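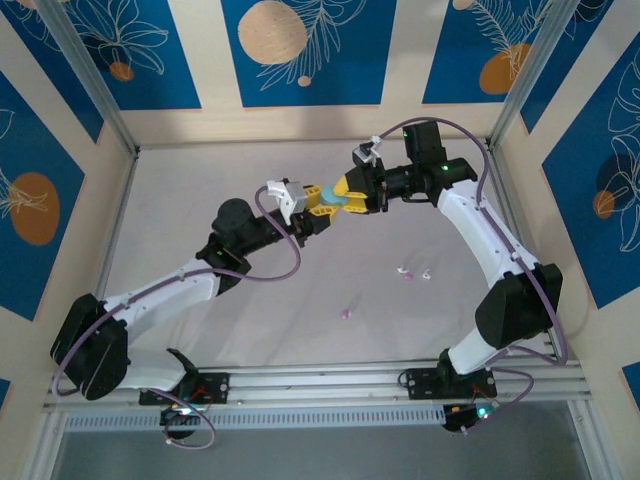 How to Turn Soap Scraps into Hand-Shaped Bars

By Vitória Correia
Mon 26 October
Reading time: 8 minutes

I have a jar on the bathroom shelf that fills up with soap ends. You know the ones, the thin slippery bits that are too small to wash with and too nice to throw out. For years I'd press them onto the back of the new bar and hope they'd stick (they never did, they came off in the shower and I stepped on them). Then in July I finally tipped the jar into a pot and melted the whole lot down, and now I do it every time the jar gets full.

The proper name for this is rebatching. You're taking soap that's already soap, softening it with a bit of water and heat, and making new bars out of it. There's no lye to handle and no goggles. It's slow and a bit gloopy and the first batch will probably look like oatmeal. Mine did! It still washed my hands.

What you need

400 grams of soap scraps, grated
80 ml of water, plus a splash more on standby
A slow cooker, or a heatproof bowl over a pan of simmering water
A box grater
A silicone spatula
A shallow tray lined with baking paper
A spare bowl of cold water for your hands
A rack for drying, something with gaps in it

I use an old Bramitis slow cooker that I got secondhand and keep only for soap. You can use your food one if you scrub it well afterward, but the lid seal on mine smelled of lavender for a month, and I wouldn't want that in a chili.

Sorting your scraps

Lay everything out on a towel first. You want bar soap, the real kind, made from oils. Homemade ends are great, and so are most of the plain bars from the farmers' market. The clear glycerin type melts differently and will leave you with jelly streaks, so I keep those in their own jar. Some supermarket bars aren't technically soap at all (they'll say "beauty bar" or "cleansing bar" on the wrapper) and they go crumbly on me every time.

Colors are up to you. If you throw in everything you've got, you will most likely end up with beige or a sort of dishwater gray. I sort into light and dark, and I keep the blues and greens back until I have enough for a whole batch. Same goes for scent. Peppermint with rose was a mistake I made once. Patchouli wins over anything you put it with, so be warned.

Scrape off any hairs and grime with the back of a knife. If a piece is cracked with dark lines, shave it down until the lines are gone. Anything with orange spots or a smell like old crayons has gone rancid and it goes in the bin.

Step 1: Grate

Grate the soap on the big holes. Soft, fresh pieces are easy and the hard old ones are a workout. If yours are really hard, I'd chop them small with a big knife and not worry too much about it, you'll just need more time in the pot. Watch your knuckles. Wear a mask or tie a scarf over your nose if you're using the fine side, as soap dust makes you sneeze like you wouldn't believe.

My neighbor Bernardo uses a food processor for this and swears it's quicker. It is quicker. He also spent a whole evening getting soap out from under the blade, so I'm sticking with the grater.

Step 2: Add the water and wait

Put the grated soap in the slow cooker on low and sprinkle the 80 ml of water all over it. Give it one gentle turn with the spatula, put the lid on and leave it alone for half an hour. It won't look like much. The bits at the edge go see-through first and the middle just sits there.

After that, fold it over every fifteen minutes or so. Fold, don't stir! Stirring whips air in and you get foam, and foam dries into little holes. If it looks dry and there's still a lot of whole gratings after an hour, add one more spoonful of water. One. Very wet soap takes forever to dry and the bars shrink into odd shapes. My first go had twice the water it needed and the bars dried curled up like old sandwiches.

You're looking for something like thick mashed potato. It will never go properly runny, so don't sit there waiting for that. A few flecks are fine, and I like them.

Step 3: Let it cool a little

Turn the cooker off and take the lid off. Ten minutes is usually enough for me. You want it cool enough to handle without saying bad words, but still warm and squashy. Test a little piece from the edge before you go in with both hands, as the middle holds its heat much longer than the outside does.

If you want to add anything, do it now. A spoonful of ground oats is nice. Essential oil works better at this point than earlier, when most of the smell just cooks off. Go easy, and check the safe amount for whichever oil you've got. For anybody with touchy skin, I'd leave it out entirely.

Step 4: Shape by hand
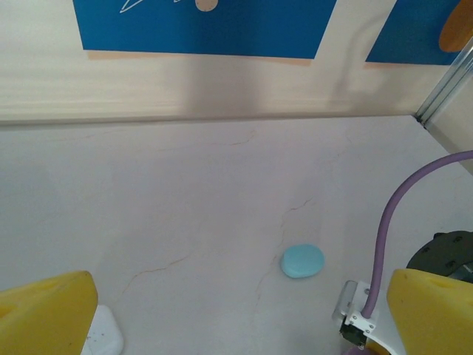 Soap this thick doesn't pour, so you can either bang it into a mold or shape it with your hands, and I much prefer hands. Dip them in the cold water, shake them off, and scoop up a lump that fills your palm. Press it hard first, really squeeze, to get the air pockets out. Then roll it into a ball and start flattening it between your palms, turning it a bit each time. The shape I go for is the one that light blue piece has, sitting there on the pale table: smooth and rounded all over, a flattened oval like a pebble, with no corners anywhere. Corners go soft and ragged in the dish, and on rebatched soap they crack too. If you see a crease, wet your thumb and rub across it until it closes up.

You have maybe twenty minutes before the batch gets too stiff. If it does, put the lid back on, set it to low again for a bit and carry on. Don't try to force cold soap into shape, you'll just get a ball of crumbs.

Set each one on the baking paper with some space around it. They'll slump a tiny bit as they cool, so make them slightly fatter than you want them to be. I also make a few small ones, guest size, from whatever is stuck to the sides of the cooker.

Step 5: Smooth them off

Leave the tray overnight. The next morning the bars should feel firm on the outside, and this is my favorite part. Put a drop of water in your palm and turn the bar round and round in it, like you're washing your hands very slowly. All the lumps and fingerprints go. Dry it with a soft cloth, flip it over and put it back down.

If there's a bump that won't go, shave it with a vegetable peeler and then do the water thing again. Save the peelings for the jar, of course.

Step 6: Dry them properly

Move the bars onto a rack and stick it somewhere airy that doesn't get direct sun. Turn them every couple of days. I give mine four weeks, and in damp weather I give them five or six. You can use them sooner, but they turn to mush in the dish.

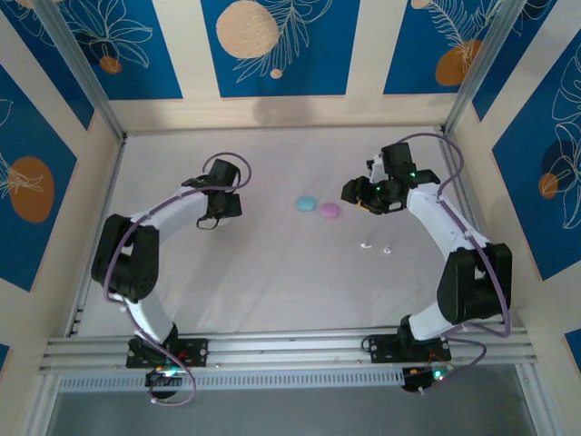
A pair of white-and-black arms facing each other over the work surface.

If you like to keep track, weigh the batch the day after you shape it and then once a week. When the number stays put, they're done. My last full batch finished up at 356 grams. I write it on a scrap of paper and tuck it under the rack, along with what I put in.

When it goes wrong

The bars are crumbly. Too little water or not long enough in the pot. Grate them up and go again with an extra spoonful. You can rebatch a rebatch, I've done it three times with the same sad green lot.

There's a white powdery film. It's harmless. Wipe it off with a damp cloth or just start washing with it.

They're sticky on top. It's damp air, most likely. Move the rack to a drier room and give it longer.

It smells of nothing. Mine often does. Pop the bars in a drawer with your sweaters for a week, and if there's any scent left in there you'll notice it on the wool.

Smaller batches

If your jar isn't full, 300 grams of scraps works fine with 60 ml of water. I wouldn't go much smaller in a slow cooker, as the thin layer catches on the bottom and goes brown. Use the bowl over the pan for that, and keep an eye on the water level underneath.

For washing up, fill everything with hot water and let it sit until the soap lets go by itself. Leave the grater in there too, and don't bother with dish soap.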